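Las reglas de un robot que limpia
Por Tomás Barreto – septiembre

¿Un robot que limpia necesita reglas? Sí, igual que tú cuando cruzas la calle. En el taller Korine, las personas siguen 2 reglas antes de encenderlo. La primera: todos se quedan lejos del brazo mientras se mueve. La segunda: una persona adulta está siempre cerca del botón de parada.

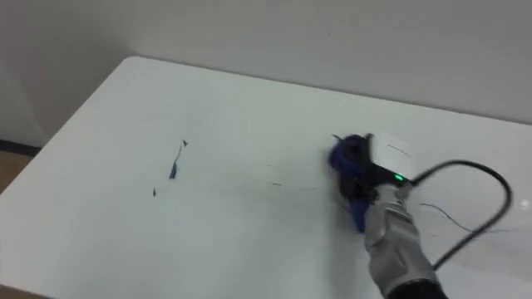

El brazo sujeta un paño sobre la mesa blanca.
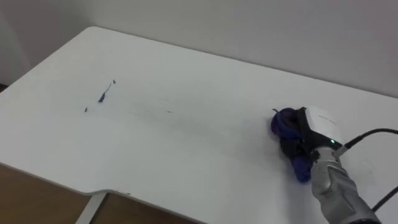 También hay reglas para la fuerza. Si el brazo aprieta demasiado, puede dañar la mesa – o una mano. Por eso se prueba primero despacio. En Korine hicieron más de 79 pruebas lentas, y cada una se anotó en un cuaderno.

Si un día visitas un taller, pregunta dónde está el botón de parada.

Artículos recientes
¿Qué es un sensor?
Antunes y el tren sin conductor
Una visita a Trellunari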